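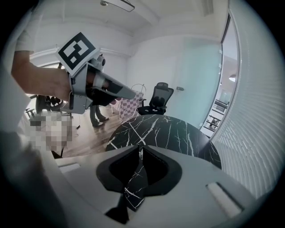

The second period of the Stusel reading programme has ended, and I report on it as agreed in our contract. In July we lent 636 books from the three village points, compared with 597 in the month before. The rise comes mostly from Rirham, where the new opening hours suit the parents who work in the morning. Our rooms have no cooling, and it was a warm month, so we moved the story hour from 15:00 to 10:00. Attendance became better after this change.

**Money**

The grant for books is spent, except for 148 euros which we keep for repairs of covers. The transport line is over the plan. The van from Karnirberg must now go by the longer road while the bridge is closed, and the driver charges for the additional distance. I ask for your permission to cover this from the line "printing", where we have not used everything.

**What is late**

The catalogue in Harawira is not finished. We had planned to complete it in this period, but the old cards are written by hand in two languages and many titles appear twice. Helju Vasiliauskas has taken over this work and she expects to need 6 more weeks. Until then readers in Harawira can borrow with the paper list.

The evening group for adults has started again, but it is still small. Some members told us that they would prefer shorter books, and we will order these from the next payment.

**Next period**

- finish the catalogue in Harawira
- order short novels and large print
- agree the winter hours with the school in Rirham

The receipts are sent separately by post. Please tell me if the transport change is acceptable, as I must confirm the van before the end of the month.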